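Clultus:一张共用工作台的整理
课程项目报告(第二小组)

摘要

本项目的对象是Flosura工作室里靠墙的那张共用工作台。开题时我们写的目标是“建立一套可持续的台面管理体系”,中期改成“让大家能找到剪刀”。报告记录了我们用蓝色胶带给台面分格、用蓝色零件盒收纳小件、登记物品、试行规则和修改规则的过程。结果部分有好有坏,坏的也写了,因为指导意见里明确要求我们写。

一、背景

Flosura工作室是三个年级合用的房间,白天上课,晚上做各自的作业。靠墙的工作台谁都可以用,于是谁的东西都在上面。我们接手之前,台面上长期住着半卷双面胶、几块切剩的亚克力、一只只有左手的手套,还有一个装着不明白色粉末的小罐子(后来查明是石膏,在此之前它以“别碰”的身份存在了一个学期)。

工作室以前有过一次整理,留下的成果是墙上一张塑封的《工作台使用须知》,措辞严谨,字号很小,贴在一个必须跪在凳子上才能读完的高度。我们在开题阶段读完了它。第四条写着“用后请归位”,可是整张须知没有提到“位”在哪里。这成了我们整个项目的出发点,也是我们后来在汇报里反复引用的一句话,引用到自己都有点不好意思。

项目名Clultus是报名表截止前几分钟想出来的。有组员坚持它听起来像拉丁文,意思和“耕作”有关。查过词典之后大家同意不再讨论这个问题。

二、前期观察

正式动手之前,我们先看了一段时间别人怎么用台子。方法很简单,坐在旁边假装写作业,顺手记。为了不显得可疑,我们真的带了作业,这部分作业也是整个学期里交得最早的一份。

观察到的情况整理如下。

大件几乎不会丢。台钳、切割垫、胶枪,因为体积摆在那里,用完以后无论被推到哪个角落都能看见。

小件几乎一定会丢。螺丝、垫片、短铅笔、美工刀片、热缩管,它们的去向呈现出一种液体的性质,总是流向台面最低、最靠墙的地方。

人不会把东西放回“原处”,但会把东西放到“同类旁边”。只要台面上已经有一把尺子,第二把尺子多半会出现在它旁边。这一点我们当时没有重视,后来救了整个项目。

使用者拿东西的平均耐心很短。翻找一旦超过半分钟,大多数人会去隔壁借,借来的东西随后也留在了我们的台子上。工作台的存量就是这样增长的。

我们还做了一份简短的问卷,问题是“你认为工作台最大的问题是什么”。回答里出现次数最多的是“乱”,其次是“别人”。没有一份问卷提到填表人自己。

三、清空与登记

清空台面用了一个下午,比计划多出来的时间主要花在争论上。一块边长不到一掌的椴木板算材料还是算垃圾,我们争了很久,最后达成的标准是:能说出它可以做什么的人,负责把它带走。这条标准执行之后,椴木板再没有争议。

登记的结果是210件。需要说明,这里的“件”是我们自己定的口径:一盒图钉算一件,一把散落的图钉也算一件,否则登记表会变成一部图钉的编年史。登记表用的是共享表格,分为名称、状态、归属和去向四栏。归属一栏填“不详”的最多,去向一栏填“再看看”的最多。这两栏放在一起读,基本可以概括工作室的历史。

登记过程中还清出了三样值得单独记录的东西:上文提到的石膏罐;一本封面写着Adeo的旧笔记本,里面只有前两页有字,内容是一份整理工作台的计划;以及一张外卖小票,日期已经褪掉,菜名还在。Adeo笔记本的那两页计划写得比我们的开题报告清楚,我们借鉴了其中关于“先分区,再买盒子”的顺序,在此致谢,虽然不知道该谢谁。

归属不详的物品放进走廊的纸箱,贴通知,等人认领,期限30天。期限过后,纸箱里的东西不减反增,多出来一副泳镜。

四、方案比较

方案一是洞洞板。优点是好看,放在汇报幻灯片里尤其好看。缺点是墙不归我们管,打孔需要申请,申请表本身要找人签字,而签字的流程比课程周期长。放弃。

方案二是抽屉柜。我们借来一个试放,两天之后每个抽屉里都出现了同样的东西:一点点所有东西。抽屉的问题在于关上以后就看不见,看不见就没有羞耻感。放弃。

方案三是直接在台面上画区,配合开口的盒子。画区用什么,又试了几种。马克笔擦不掉,粉笔会蹭到袖子上,铅笔线没人看得见。最后选了蓝色胶带,颜色跳,撕得下来,贴歪了可以重来。事实证明最后这一点非常重要。

盒子选的是蓝色的塑料零件盒,前面开口的那种,可以摞。选它的理由写在开题报告里的是“便于取放、可视化程度高”,没写在开题报告里的是仓库里正好有。

需要承认,蓝色胶带和蓝色盒子的配色引发过一次内部讨论,有人认为太像同一套东西,有人认为这正是设计语言的统一。后一种说法写进了幻灯片。

五、分格

格子的大小取决于台面上最常用的那几样东西放下去之后还剩不剩手的位置。我们先用报纸剪了几种尺寸铺在台上,让路过的同学把手里的东西放进去试。太小的格子让人紧张,太大的格子等于没有格子。

最初的方案是不等分的:工具区宽,耗材区窄,角落里还有一个三角形的“缓冲区”。画在纸上很有道理,贴到台面上之后,所有人都问那个三角形是什么。缓冲区在两天内缓冲了一堆碎纸,随后撤销。第二版改成大小接近的方格,横竖几条线,拉过去就行。

贴线的时候我们发现,三个人拉一条胶带,不会比一个人拉得更直。拉线的一头总有人觉得该往左一点,另一头的人觉得已经很左了。现在的线有一点斜,有的格子严格来说是四边形的朋友,离正方形还差一段交情。组内投票决定不返工。

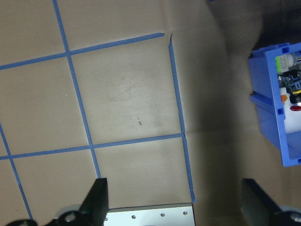

六、胶带的问题

分格之后第一个暴露出来的薄弱点是线头。右侧那条竖线的上端起了皱,还翘起来一点,我们按下去,它再翘,后来双方都接受了现状。查资料时看到一种做法是把端头折到台面背面去,可是那需要把台子从墙边挪开,而台子后面是什么样子,我们在清空那天已经看过一次,没有人愿意再看第二次。

第二个问题是格子里的痕迹。棕黄色的台面很记仇,中间那一格里留着一小道笔痕和一块发灰的印子。我们在规则里写了“格内请勿书写”,写完之后组里有人指出,这句话的草稿就是垫在台面上写的。

第三个问题是撕。胶带容易撕下来是它的优点,这个优点对所有人开放。有一段线曾在一夜之间消失,几天以后我们在另一组的模型底座上见到了颜色相同的一段胶带。没有证据,不作推论。

我们对比过更换材料。布基胶带牢,但是撕下来会带走台面的一层皮;窄的标线胶带直,但是贵,预算表上那一行写出来之后大家安静了一会儿。最后的决定是继续用现在的胶带,每月检查一次,坏哪条补哪条。检查表挂在工作台旁边,已经有两个签名,其中一个签在了日期栏里。

七、盒子

盒子的数量有过反复。最早计划每格一个,摆满以后台面变成了货架,没有地方干活。有同学把作业搬到地上做,态度非常诚恳,我们当天就撤了一批。后来的原则是盒子跟着手头的活走,需要分拣什么就拿几个上来,其余的摞在架子下面。

盒子的摆放方向我们也改过。最初统一开口朝外,整齐,适合拍照。实际使用时人站的位置不固定,从侧面伸手的时候,统一朝外的盒子就成了统一不方便的盒子。现在规则只要求盒子放在台面上站得稳、开口对着用的人,至于边线和胶带是否对齐,写的是“建议”。“建议”两个字是经过两轮修改得来的,第一稿是“必须”,第二稿是“应当”。

标签同样经历了一次退让。我们给每个盒子设计了带图标的标签,螺丝画螺丝,垫片画垫片,画出来之后垫片和零号砂纸的图标长得一样,都是一个圈。现在的标签是手写的,字大,难看,有效。

分拣流程定成这样:

先把要分的东西全部倒在中间的格子里,不要边倒边分。边倒边分的人最后总会剩下一小撮说不清的东西,并把它们倒回原来的袋子。

同类的放进同一个盒子,分不清是不是同类的时候,放在两个盒子之间的台面上,等最后一起看。

纸张、卡片、薄片这类扁的东西单独用一个盒子,不和螺丝混放。这一条来自惨痛的经验,涉及一份快要交的图纸和一把十字螺丝刀。

分完以后擦一遍台面,再把盒子摞回去。擦台面这一步在试行期间的执行情况,我们在第八节谈。
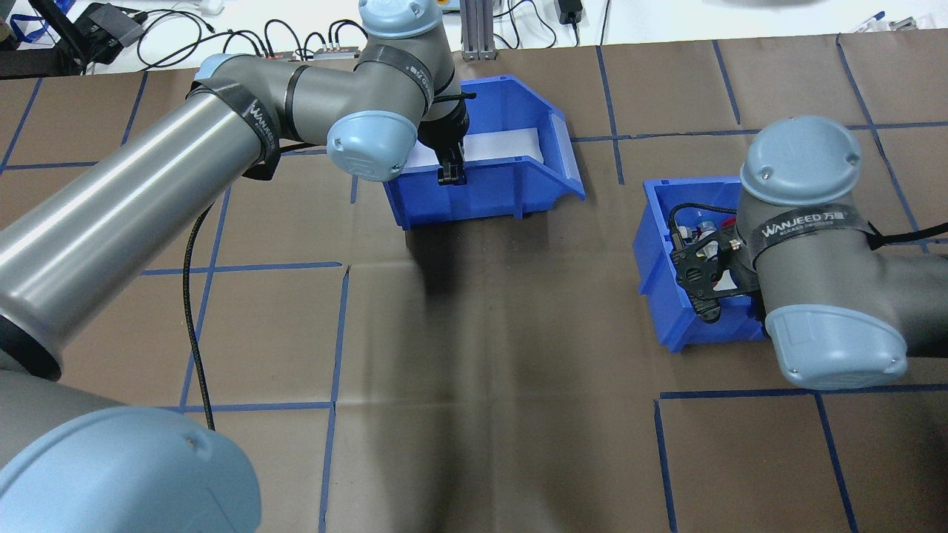
互评的时候,另一组提出了一个我们没有准备好的问题:格子和盒子是不是重复了,既然东西都进了盒子,台面上那些线还管什么用,会不会只是为了让报告里有一章可写。他们还补充说,自己组的工作台没有画线,也没有出事。

这个问题我们讨论了比较久。当场的回答是“格子管大件,盒子管小件”,听起来很完整,回去翻观察记录,发现并不完全成立,大件本来就不丢。后来我们认为线的用处在别的地方:它让“占了多少地方”变得看得出来。没有线的时候,一个人的东西摊开多大都算正常;有线以后,越过一格就会有人往回收一收,也没有谁提醒过。另外,台面空出来的时候,格子还在那里,等于一直写着这里应该放得下东西。至于报告里有一章可写,我们承认这是一个附带的好处。

他们的工作台我们随后去参观了。确实没有出事,也确实没有找到剪刀。

八、试行结果

试行分两个阶段。前一阶段只有格子和盒子,没有文字说明;后一阶段加了一张卡片,写着分拣流程和归位方式,字号是墙上那张《须知》的好几倍。

我们用的指标是“找东西”。请同学从台面上找一样指定的小件,看花多长时间。整理之前,找一把指定规格的内六角扳手,最长的一次用了40分钟,其中包含去食堂的时间,当事人坚持那也算在找。整理之后同样的任务,多数人不用坐下就能完成。这个指标的缺陷很明显,参加测试的有不少是我们自己宿舍的,他们听我们讲这个盒子已经听了很久。

归位的情况分品类来看差别很大。螺丝垫片类最好,因为盒子里已经有同类,第二节提到的“放到同类旁边”在这里起了作用。剪刀和尺子次之。最差的是笔,任何笔在任何制度下都不归位,我们怀疑这和制度没有关系。

擦台面这一条基本没有人执行,包括本组。我们在台边放了抹布之后情况好转了一阵,然后抹布不见了,登记表上它的去向写的是“再看看”。

卡片的作用低于预期。放上去第一天有人读,之后它被当作杯垫。杯垫的使用率很高,从这个意义上说,卡片是整套方案里接触面最广的一部分。

夜间的情况我们了解得最少。晚上九点以后房间里还有人,但没有组员,第二天早上看到的台面只是结果。有几次结果相当好,盒子摞得比我们摞的还齐,我们至今不知道是谁。也有一次,全部盒子被摞成了一座塔,顶上放着那只左手手套。

九、费用

胶带三卷,自费,小组均摊。盒子从仓库领用,登记在课程名下,期末归还。卡片打印走的是公用额度。抹布一块,来自组员家里,已按损耗处理。

原预算里还有一项“标识系统设计”,用于前述图标标签,实际支出为一支记号笔。剩余部分没有动用,这是本项目唯一一处低于预算的地方,我们打算在答辩时用比较大的字号呈现。

十、没有做成的部分

开题时承诺过一个借还登记的小程序,名字都起好了,叫Bogdan,理由是短,而且当时没人反对。Bogdan做到了登录界面。它能让人登录,登录以后会感谢他的登录。后续功能因为期中考试搁置,期中考试结束以后又因为没有理由而继续搁置。台面上目前用的是一个夹板和一支拴着绳子的笔,绳子是第二版加的,第一版的笔活了一个上午。

另外没有完成的是与《工作台使用须知》的衔接。我们写了一份修订建议,主要是给第四条的“位”加上定义,也就是格子和盒子。建议交上去以后得到的答复是可以考虑,前提是不改变原来的塑封。我们目前的理解是需要在塑封外面贴一张纸。贴的高度还在商量。

对其他工作台的推广也没有做。隔壁的焊接台来问过,但是胶带靠近烙铁的表现我们没有测过,不敢随便答应。

十一、给下一组的交接

胶带剩下的半卷在架子最上层,靠左,被一摞盒子挡着。补线之前先把台面擦了,灰上面贴不住。

换线不要一次全撕。我们试过,撕完以后大家在一张光面上用了两天,习惯退得很快,重新贴上去的时候有人问这是什么新规定。一次换一条,没有人会注意到。

新盒子上台之前先放一样东西进去。空盒子放在台上,一个晚上之后里面装的是什么,取决于当晚的人吃了什么。

石膏罐已经贴了标签。请不要把标签撕掉,也请不要再往罐子上写“别碰”。

走廊纸箱里的泳镜仍然没有人认领。

登记表的编辑权限目前对所有人开放,有一行被改成了诗,押韵,我们没有删。下一组如果要收回权限,建议先把那一行抄下来。

附:本组分工

观察与记录,全组。贴线,全组,详见第五节关于斜度的说明。登记表,轮流。卡片文案,两人执笔,一人负责把“必须”改成“建议”。报告由执笔人汇总,错字归执笔人,观点归全组,抹布的事归谁尚在调查。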